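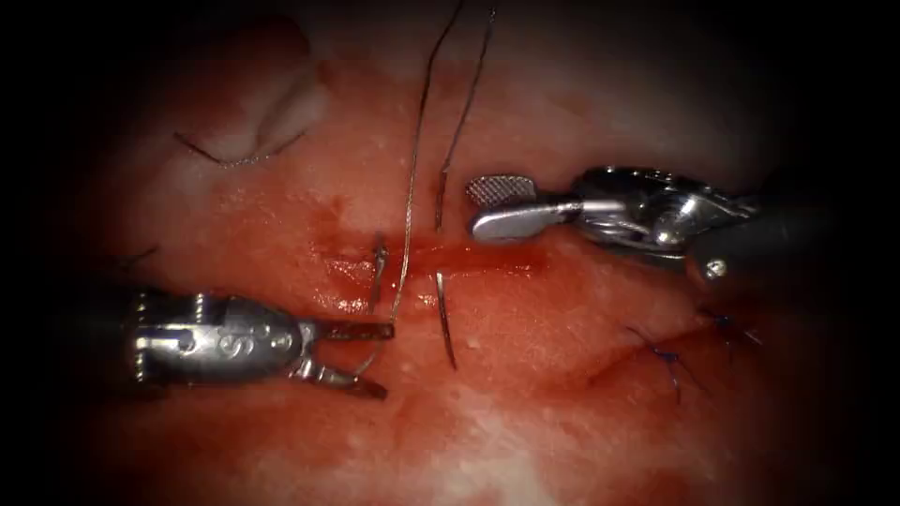
Suturing with a needle driver and grasper over a horizontal incision. Credit: Hulen Surgical Skills Center

MAVILECK — The Hulen Surgical Skills Center will open a new suturing course to surgical residents and practicing surgeons in August, the center announced Sunday. The course will run for 8 weeks and will be offered to residents of all Vakness hospitals at no charge.

The course is devoted entirely to closing wounds. Participants will work on needle handling, the passing of thread between instruments, knot tying and the even spacing of stitches along a straight incision. Each participant will complete 153 exercises before the final assessment.

"Closing is often the last thing a resident is taught and the first thing he or she is asked to do," said Mawuli Ofori, director of surgical education at the center. "We wanted to give it a course of its own, with enough hours for people to slow down."

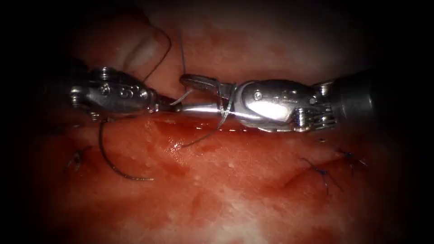

Thread control will take up the first half of the schedule. Instructors will review loop size, tension and the handoff of the needle from one set of jaws to the other, and participants will receive written comments after every session. The second half will cover running and interrupted stitches, followed by an assessment scored by two instructors.

Funding for the course comes from the MacBrayne Fund, which has also paid for 2864 hours of supervised practice time at the center. Some 376 surgeons and residents have trained at Hulen to date.

Applications are accepted through the center's education office in Mavileck. Residents must include a letter from their program director.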